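From: Junhao Hou
To: packing list
Subject: Re: Folding quilted jackets for the shelf bins

Raquel Sampaio wrote:
> I followed the fold in the November notes (sleeves in, hem up, then
> thirds) and the bundle opens again as soon as I let go. The bin is
> a Tridier 13, so I have 2 cm to spare at most. Is the fold wrong, or
> is the bin too small for a puffer?

Raquel,

The fold is fine. The problem is trapped air. A quilted shell lets air out slowly through the stitch lines, so a fold made at normal speed closes over full baffles, and they push it open again. Close the zipper first, lay the jacket face down, and press from the hem toward the collar before each fold. I allow 4 seconds per press.

Work on a bed or another wide surface. On a narrow table the sleeves hang over the side and pull the first fold out of line.

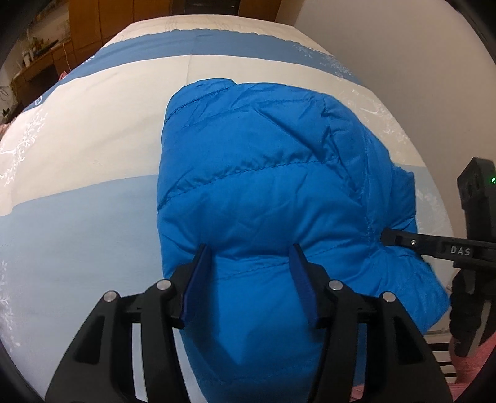

Should a puffer be stored folded for the whole summer?

Folded is fine for a few weeks. Past that, hang it or put it loose in a large cotton bag, as fill that stays compressed is slow to recover its loft.

On the bin: the 13 will take a light jacket with no hood. For anything thicker I use the Kernness bin, which is deeper and has straight sides. The Bastasix has a tapered base -- the bundle rides up and the lid won't seat.

If the hood is detachable, take it off and lay it flat on top. If it isn't, fold it down over the back before the sleeves go in. The November notes leave that step out and I'll add it.

Junhao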